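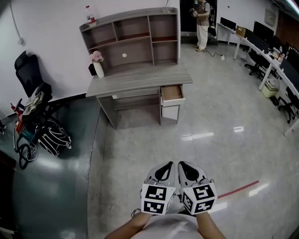
Notebook, finishing bench
March, started 7:40 am

Rotdale tabletops, rubbing-out trials. Carrying on from the last entry, where the satin came up streaky under the side window.

Panels on the bench are offcuts from the same Gavrilă boards as the real tops, so colour and grain should be a fair match. All have three coats of the Lolell waterborne over a sealer. They've been sitting in the rack since the last coat went on and they no longer smell of anything. Thumbnail test on the underside lip leaves no mark. Good enough to start.

What we want: an even low sheen that doesn't go patchy when someone leans a sleeve on it for a year. The client's word was "soft". I'm taking that to mean somewhere between satin and matte, no grey haze in the open grain.

Panel A. Citen discs, 2,000 then 3,000, on the small random orbital, water with a drop of dish soap. Slow speed. Wiped down between grits with a clean microfibre. Sheen is even over the middle. Slightly brighter along the long edge where I tipped the pad without meaning to. No cut-through. Slurry was white the whole way and never picked up any brown.

Panel B. Same discs, same order, by hand with the cork block, going with the grain only. Took much longer. Looks better across the grain than A and a bit worse along it, because the scratches line up and catch the light when you stand at the end of the table. People will be sitting along the sides, so this may not matter. It bothered me anyway.

Panel C. Skipped 2,000 and went straight to 3,000 on the orbital. Nibs still there. You can feel them with your palm and see them if you get down level with the surface. Not worth doing again.

Panel D. Grey pad only, dry, no discs. Quick, even, very flat look. Lower sheen than asked for, and it shows finger grease straight away. Wiped it with a damp rag and the grease came off, but it left a faint ring. I'd use this for shelves and undersides.

10:15. Took all the panels outside to look at them in daylight. A and B are close enough that I had to turn them over to read the pencil. Under the shop lights they are obviously different. Note for everyone: stop judging sheen under the tubes over the bench. Use the window or the doorway.

Wax. Put the clear paste on one half of A, let it haze, buffed it with an old flannel. It warms the colour a touch and brings the sheen up more than I'd like. Also it collected in the pores near the knot and dried white. Got most of it out with a stiff toothbrush and mineral spirits. Anything with open grain like this, use the liquid or leave it bare. The waxed half does feel nicer.

Mug test. Two rings on each of A, B and D, one with hot tea and one with cold water, left over lunch with the mugs standing in the wet. A and B cleaned up with nothing to see. D has a dull patch under the tea that I can only find by tilting it. Will look again tomorrow in case it settles.

Things that went wrong:

The soap. First bucket had far too much in it and the pad skated around and did nothing. One drop is enough.

A disc folded at the edge and put a crescent scratch in the corner of A. I saw it only after wiping down. Went back to 2,000 locally and feathered it out, and it's gone, but there's a slightly thin feeling to the corner. On a real top that would be a recoat. Check discs are centred before switching on, and throw them out at the first crease. They're cheaper than the top.

Tape residue on B from where I'd labelled the face. Labels go on the back from now on.

1:30 pm. Decision for the Rotdale tops: orbital at low speed, both grits, wet, finishing with a few hand strokes with the grain using the used 3,000 disc on the cork. Tried this combination on the clean end of B and it gets rid of the end-on glare. No wax. Edges by hand only, never the machine, and ease off near the breadboard ends where the coats went on thinner.

Still to sort out:

More 3,000 discs. The box has enough for one top if we're careful.

The humidity gauge by the rack reads differently from the one by the door. Don't know which is right. Put them side by side overnight and write both readings on this page.

Ask Lolell whether their cleaner is safe on a rubbed surface or only on the off-the-gun finish. The label doesn't say and the data sheet only talks about floors.

The can of sealer on the lower shelf has skin on it. Strain before using, or bin it.

Panels A, B and D are leaning against the wall behind the drill press, faces in. Please leave them there until the tops have gone out. Panel C can be sanded back and used for stain samples.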